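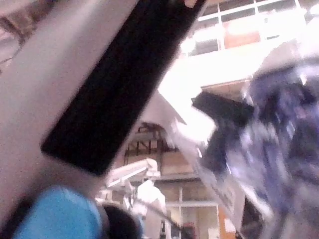 Rekha Salian wrote:

> Members of the list have asked whether the shortlist for the children's
> fiction award will again include books that belong to a series. My own
> view is that a third or fourth volume should be judged as a single book,
> and that a reader of ten who has never met the characters should be able
> to follow it. Last year's readers' panel at D'Souza Hall was divided on
> this point. Could the office please state the rule before the reading
> groups begin in October?

Dear Rekha, dear list members,

Thank you for raising this question. The office has reviewed the wording of the rules and is able to confirm the following.

Series titles remain eligible. A volume may be entered whatever its place in the series, provided that it was first published within the award year and contains a complete story. A book that stops at an unresolved point and directs the reader to the next volume will be referred to the judges, who may accept or decline it. Their decision will be sent to the publisher in writing.

Judges will read only the volume submitted. They will not be supplied with earlier books, and publishers are asked not to enclose them. A short note on the story so far may be printed in the book itself – several series already carry one – but a separate summary will not be passed on.

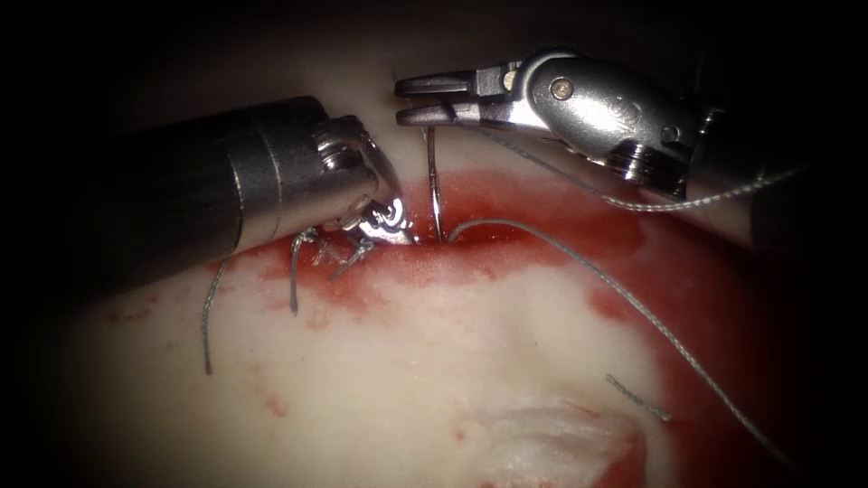 The same approach applies to the reading groups. Each registered group will receive the shortlisted titles as single volumes, and group leaders are asked not to recap earlier books before the first discussion. Children who have read the rest of the series are of course welcome to say so on their comment forms. The forms have been revised and now include a line for this purpose.

Two titles raised by members off the list may be mentioned here. "The Lantern at Evitz", the second of the Fandeck Stories, has been accepted as a complete story. "Sunine and the Winter Ferry" was entered under the wrong age band and has been moved to the list for readers aged eight to eleven. Neither decision has any bearing on the shortlist, which has yet to be drawn up.

Members also asked about length. There is no upper limit. The lower limit of 1000 words applies to the early readers' category only, and illustrated books in that category are counted by their main text, excluding captions and endpapers.

Libraries wishing to register more than 20 children should apply for a second set of books at the time of registration. Late requests will be met while stock remains – last year it did not last beyond the first month.

Questions on individual titles should be sent to the office and not to the list, as the judges are subscribed here.

With kind regards,

The Awards Office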